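Visit to the Evberg Packaging and Tableware Fair

In March our delegation attended the open afternoon of the Evberg fair, held in 2 halls on the north side of the exhibition grounds. The purpose of the visit was to review containers, lids and cup formats suitable for the Sirkar canteens before the next supply period.

Hall 1: Cups and Containers

Górecki occupied the largest stand in the hall. Its catalog lists 1249 items, of which 23 were set out for visitors to handle. Staff explained the difference between rolled and flat rims, and the effect of each on stacking and lid fit. Members of the delegation were most interested in the round containers, as the present canteen stock is largely square and wastes shelf space.

White remains the standard color for this type of container, with printed bands used to tell one line from another. A green band below a white rim is easy to pick out on a crowded counter – a point our serving staff have raised before.

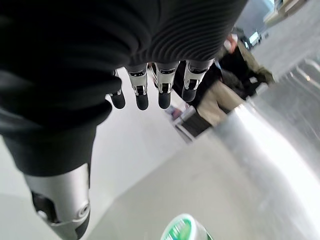 Hall 2: Lids and Storage

The Brarar stand presented lids, trays and shelf dividers. Eight lid sizes are kept in regular stock, and other sizes can be ordered. The dividers are sold in packs and fit the shelving already used in our main storeroom. Prices were supplied on request and have been passed to the purchasing office.

Samples from both suppliers will be kept in the canteen office until the end of the supply review.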